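Grekgate Walking Tour of the Clunderside Forts: A Review

I bought the Grekgate audio tour before a week in the Clunderside hills in July, mainly because the bus timetable there is thin and I wanted something that would work on foot. The tour comes as an app with 14 stops, most of them ruined forts and watchtowers, plus two churches and a salt store. You download the whole thing in advance. I used it over three days with my friend Pin-yu Yen, who had the same tour on her own phone.

The route starts at the bridge in Poon, by the bakery. From there it is a 38 kilometer loop if you do all of it, and the app splits it into three sections that can be walked separately. Section one is easy farm track. Section two climbs to the ridge and has the best forts. Section three is mostly road walking back into town and I would skip it and take the bus.

The narration is read by two people, Chia-hao Shih and Sze-wing Lai. Shih does the history and Lai does the directions. Both speak clearly and at a normal speed. The history parts run up to 10 minutes at the bigger stops, which was too long for me at the Upper Fort, where there is no shelter and the wind was strong. You can pause, but if you leave the screen and come back it sometimes starts the track over. Pin-yu had this happen twice in one morning.

The directions were good with one exception. After stop six you are told to turn left at a white gate. The gate is now green. We walked past it and had gone as far as the quarry before we checked the map. The map itself is clear, with contour lines and water taps marked, and the taps were where it said they would be.

What I liked most was the material on ordinary life in the forts – what the garrison ate, how wood was hauled up, who got paid and who didn't. There is a good stretch at stop nine about a cook who was fined for selling off the lard. I would have liked less on the family that owned the land. Their marriages take up most of stop four and I lost track of which brother was which.

Battery use was heavier than I expected. My phone went from full to 30 percent by mid-afternoon on the ridge day with the location setting on. With it off, you start each stop by tapping its number, and that worked just as well. Bring a power bank if you plan to leave it on.

For lodging, the app lists three guesthouses. We stayed at the Neltasell, which is plain and clean and serves breakfast from 6:30. The owner, Tzu-hsuan Ng, keeps a shelf of local maps you can borrow, and one of them shows a footpath from the salt store down to the river that isn't in the app. It is steep but saves a long bend in the road.

There is a text version of the tour included, under the settings menu. It has opening hours for the churches, and the hours for the second one were wrong. It closes at noon, so go there first if you want to see the painted ceiling.

I would buy it again for sections one and two. People who already know the area well may find the history a little basic. Families with small children should stick to section one and turn back at the mill, where there are benches and a toilet.

Rating: 4 out of 5

Posted by Chun-hung Chiang in Walks and Tours
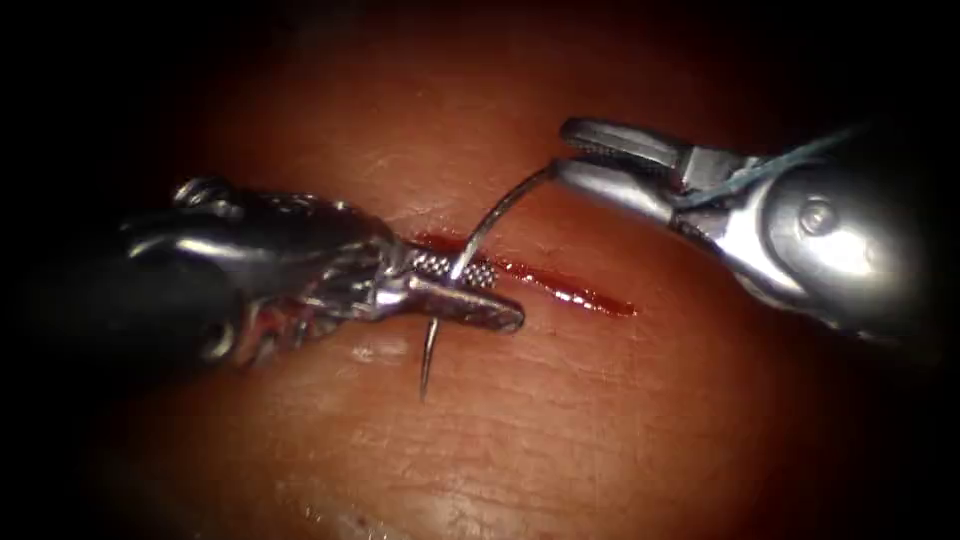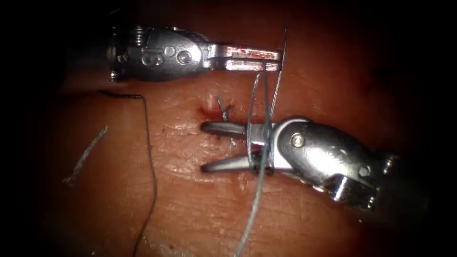
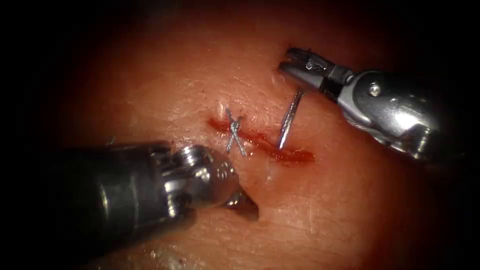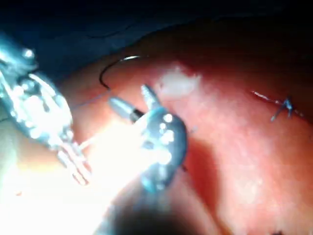
Robotic instruments and suturing work on a tissue surface; the X-shaped suture is in the third photo.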